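Subject: Re: [homebots-talk] Anyone going to the Flakasero open day?

A list member wrote:
> I can't make it in November, so would whoever goes please write it up?
> I am mostly interested in cloth. Every demo reel I have watched shows
> one folded towel and then cuts to the logo. Also, is the coffee any
> better than it was at Merix?

I went, so I suppose this is my job now. The coffee is worse. They had one urn for 34 visitors and it gave out before the welcome talk did, and the welcome talk was not short.

The morning was slides. Flakasero would like us to know that laundry is a very large problem. Those of us who own clothes nodded along. After that we were let into the demo room in two groups, and I landed in the second, which meant another half hour in a corridor reading the Nallatell poster until I could have presented it myself.

The demo is two arms handling garments, with a camera up at the head and small ones down by the grippers. They had the pictures up on a monitor by the door, and I spent more time there than I did watching the robot. If you have only ever seen the tidy view from a tripod, the wrist view is a humbling thing. Most of it is gripper. The laundry gets whatever room is left over, here some white cloth and a bit of teal, all of it soft.

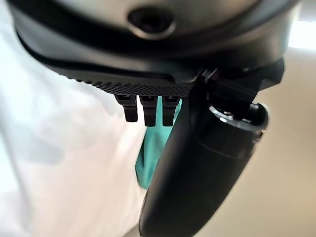

WHAT THE WRIST SEES

I asked one of the engineers how much use that is to the software. The answer was "more than you'd think," which I have now heard at three different companies. The longer version was that the wrist view matters in the last few inches, when the arm itself is blocking the head camera. Fair enough. Then the arm moves at any speed and you get this sort of thing:

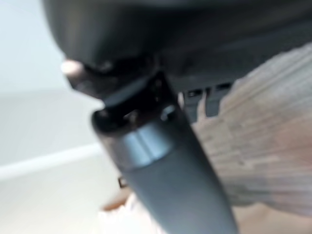
Wrist camera again, with the white wall and baseboard off to the left and a great deal of blur.

I was told the blur is on their list. So is the price, which they would not give us. Someone behind me asked for a ballpark and was offered a tote bag.

CLOTH, SINCE YOU ASKED

The head view is much easier on the eyes, and it is where you can finally tell what the hands are up to. Two garments at once, one per gripper, with a basket waiting on a little wooden cabinet. I am attaching it for the towel skeptics.

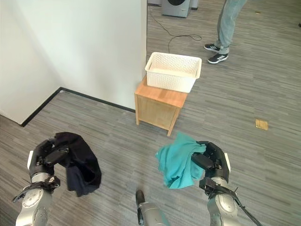
Head camera: dark garment on the left, teal cloth on the right, basket still empty.

They say a load of 33 items is their standard run. We had six minutes in the room, so I can't vouch for number 33, or for the folding. My own average is no better, and I have had decades of practice.

The Te Moana people are planning a day of their own in spring, and I hear visitors may bring their own laundry. I have a fitted sheet I would like to enter. Will post the sign-up link when I get it.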